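Frequently Asked Questions — Guest Rooms at Clendside

These answers are for people who booked a room with us or who think about it. They were written by Unnur Vídalín, who answers the mail. If your question is missing, please write to us and I will add it.

How do I get to the house?

Most guests take the bus to Moltum and get off at the last stop. From there it is a walk of 15 minutes along the river path. The path has no lights, so in the evening it is better to take the road. If you have heavy bags, tell us the day before and Steinar will come with the car.

When can I check in?

From the afternoon until the early evening. If your bus comes late, call the number in your confirmation letter and we leave the key in the small box by the side door. The code is different for each guest, please do not use an old one.

What time must I leave?

Before noon on the day of departure. You can leave your bags in the hall until your bus goes.

Is breakfast included?

Yes, for all rooms. We serve bread, cheese, eggs, porridge and fruit. Coffee and tea stay out all day, and you may take a cup to your room if you bring it back afterward. Please put something under hot drinks, the furniture upstairs is old and the marks do not go away.

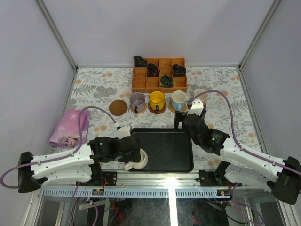

Can you cook for my allergy?

We can do breakfast without milk, without gluten or without nuts. It is a normal home kitchen, so I cannot promise that there is never a trace of something. With a serious allergy, please write to me before you book and we speak about it.

Do you serve dinner?

No. There are two places to eat in Moltum, and Chidiac is the one which stays open in winter. They like it when you reserve. Guests may also use the small kitchen on the ground floor for simple meals. Please wash up the same evening.

How much is a room?

The double room costs 190 for two nights. An extra bed for a child costs 35 for the whole stay, including the bedding. We do not rent for one night only, except when there is a gap in the calendar. You can ask.

How do I pay?

By bank transfer before arrival, or by card when you come. I regret that we cannot take checks.

What if I have to cancel?

If you cancel 15 days before arrival or earlier, you get everything back. After this we keep the price of the first night. In the present situation we are not strict about it — anyone who cannot travel this spring may move the booking to a later date without cost, also to August, when we normally do not accept changes. This rule is valid for all bookings made before March 20, 2020.

Are the cups in the breakfast room for sale?

Many guests ask this. Our own ones are not for sale, but Mireille Royer has a pottery in the next village and sells mugs, bowls and plates. She works alone, and an order can take several weeks. We have her address at the desk. She prefers a letter or a visit, the telephone she does not always hear. 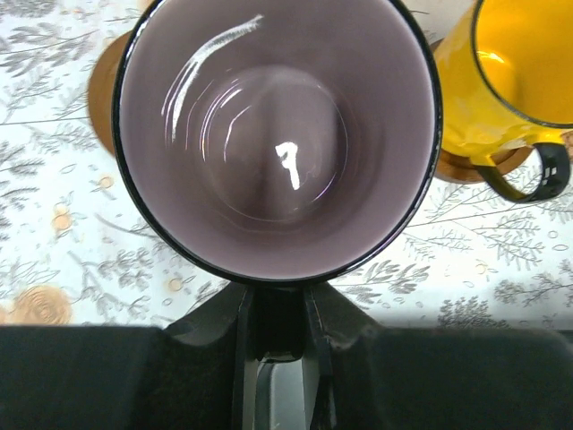
Mug with a mauve-purple glaze inside and a black rim.

Can they go in the dishwasher?

Mireille says yes for her own things, but I wash ours by hand. With any glazed mug I would not pour boiling water in when it comes from a cold window sill. Tea stains go away with baking soda and a soft cloth.

Do you allow dogs?

One dog per room, and not on the beds. Asger Arnardóttir next door keeps hens and they walk freely, so the dog must be on a leash in the yard. Cats we cannot take.

Is there internet?

There is, and it is good on the ground floor. Upstairs it is weaker, above all in the room to the north. If you must work during your stay, ask for the south room.

Can I wash clothes?

You can use the machine in the cellar in the daytime. Please bring your own soap if your skin is sensitive. The clothes line is behind the house. Tablecloths and towels we wash ourselves, so leave them where they are, also if you spilled something. It is better to tell me about red wine or coffee the same day, then I can put the cloth in cold water and it comes out nearly always.

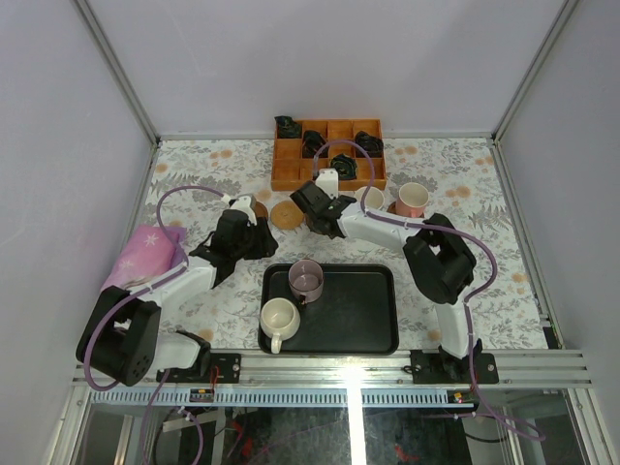
For bed linen, we change it once a week. If you stay longer and want it more often, put the used sheets outside the door in the morning and you will find fresh ones in the afternoon.

Is the house good for small children?

Yes, but the stairs are steep and we have only one gate for them. We have a high chair and a travel bed. The river is close, so please do not let small children go out alone.

What can we do when it rains?

The old mill at Drovasora is open most afternoons, and Hervé Arnaud shows visitors how the wheel works. In the sitting room there are books in several languages and a few board games. Some pieces are missing in the chess game, we use buttons.

I forgot something in my room. What now?

Write to me and say what it is and which room you had. We keep things until the end of the season. For sending them we ask only the postage.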